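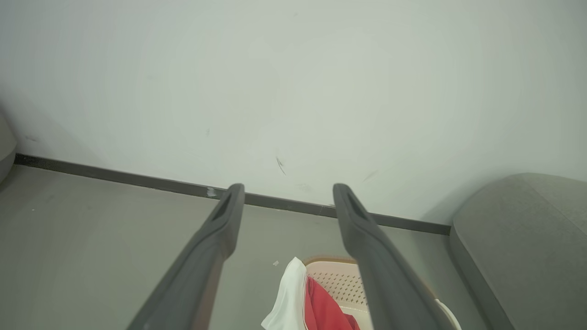
Pale wall above the baseboard.

Bench Jeweller, Repairs and Stone Setting
Akande, Pustden
Permanent, full time

Akande makes and repairs fine jewellery for the public and for a small number of trade customers. We are looking for a bench jeweller to join the workshop in Pustden. You would start in August, or sooner if your notice period allows.

Most of the work is repair: ring sizing, re-tipping claws, replacing shanks, rebuilding worn settings, soldering chain and fitting new clasps. The rest is setting and finishing for our own pieces, mainly in 9ct and 18ct gold, with some platinum. Stones are mostly diamond and sapphire. We also take in older family pieces, and you will need to be able to tell when a stone should come out before any heat goes near it.

What you will do

Carry out repairs from the job packet and write up any extra work found at the bench.
Set stones in claw, rub-over and channel mounts.
Check stones and settings on intake and note chips, wear and old repairs before the packet is sealed.
Polish and finish your own work.
Record metal in and metal out at the end of each day, including lemel.
Talk to customers now and then when a repair needs explaining. Counter staff deal with everything else.

What we need

Time served at the bench, or a recognised apprenticeship in jewellery or mounting.
Confident torch work on gold and silver. Laser welder experience is useful but we can train you.
Clean setting in at least claw and rub-over.
Good written English for job notes.

Pearl stringing and hand engraving would both be put to use if you have them. Please mention them in your letter.

Hours and terms

Tuesday to Saturday, 9am to 5.30pm, with a paid tea break in the morning and an unpaid hour for lunch. Probation is 6 months. Pay depends on experience and is discussed at interview. You will have your own bench and pendant motor. Hand tools are supplied, though most of our jewellers prefer to bring their own pliers and gravers. Staff discount applies to the Dilard and Taramix ranges once probation is complete.

The post involves handling high-value goods, so we take up references and carry out a basic criminal record check before confirming an offer.

How to apply

Send a CV and a short letter, with photographs of up to 6 pieces you have made, set or repaired. Close-up pictures of settings are more use to us than finished display shots. Say which parts of each job were yours.

Shortlisted applicants will be asked in for a paid half-day bench test. You will size a ring and set one stone, both supplied by us. Letters may be handed in at the shop counter or posted to Workshop Vacancy, Akande, 58 Dilard Road, Pustden.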